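Kimholm Recording Cell - Pre-Session and Running Check
Site: Barport, cell 2
Checked by: Emrys Bowen
Date: 1/12/18
Task set: Skestanari, items in and out of an open box

Arm over the open box, then the two wrist views.

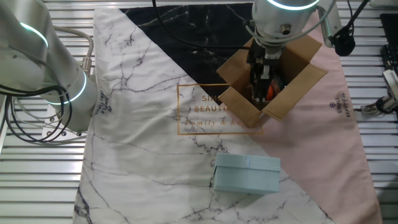
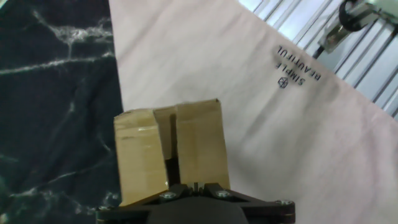
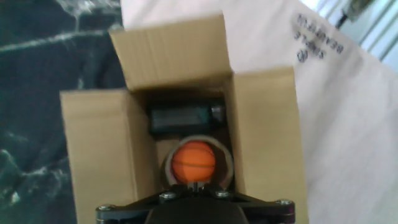
1. Emergency stop, both arms - OK
Pressed once from each side of the cell. Both arms held position. Reset from the panel.

2. Base bolts and table rails - OK
All tight. Paint marks still line up.

3. Cables clear at full reach - COMMENT
Run the arms through the whole range before recording, at slow speed. One cable tie had slipped and I have replaced it. Look again after 40 episodes.

4. Finger pads - COMMENT
Cardboard facing on the fingers is creased but still firm. Change both together, never one alone, or the grip closes off centre and the examples don't match the earlier ones. Write the change in the log.

5. Wrist camera screws and lens - OK
Lens wiped with a dry cloth.

6. Mat - COMMENT
Should lie flat with no fold under the box. Smooth it by hand with the arms stopped.

7. Box flaps - OK
Flaps open before each start. If a flap drops during an episode, let the operator finish and tag it, don't delete it. Tse wants those kept.

8. Start positions of items - FAIL, corrected
The first 3 episodes all began with the ball in the same spot. Move it between episodes. I have marked those 3 as repeats.

9. Clocks matched across cameras - OK

10. Disk space - OK
Room for 220 episodes.

11. People clear of the cell while arms are live - OK
One reminder given about reaching in to reset the box. Stop first, then reach.

Cell passed for use. Item 3 stays open until the next check.

E. Bowen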